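Eftychia Tzanetos
Right, a small thread about desks, because I have spent most of this month trying to get on top of the one I record at and a few of you asked how it was going (slowly, thank you, with tea).

Eftychia Tzanetos
I started with the cables. Unplug everything, lay it all out on the floor, and put a bit of masking tape on each end with a name on it before it goes back. I found 5 leads that didn't belong to anything I still own, one of them for a printer I gave to my sister years ago!

Eftychia Tzanetos
Then the wiping down, which I'd been putting off for ages. Rungnapa Thongsuk lent me her wood polish, Grenirum I think it's called, and I am a complete convert. It smells of oranges and a little goes a very long way, so don't do what I did and pour out half the bottle.

Eftychia Tzanetos
Desk so far, microphone corner and all the cables included:

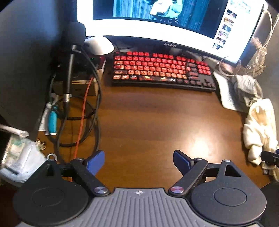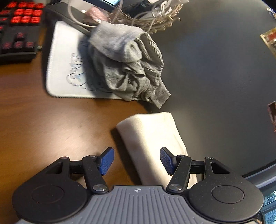
Eftychia Tzanetos
Gremlow asked: what do you use on the wood for everyday cleaning, when it isn't a polish day?

Eftychia Tzanetos
Just a soft cloth wrung out in warm water with the tiniest drop of washing-up liquid, then a dry one straight after, going along the grain. I do it most mornings before I sit down, and the polish only comes out every couple of months or so.

Eftychia Tzanetos
Next job is the cables again, I'm afraid, as I'd like the long ones tied up with those fabric straps you can undo (a pack of 40 is on its way, which may be a touch optimistic for one desk). If anyone has a favourite way of keeping a microphone lead tidy without bending it too sharply, do tell me, I'm all ears.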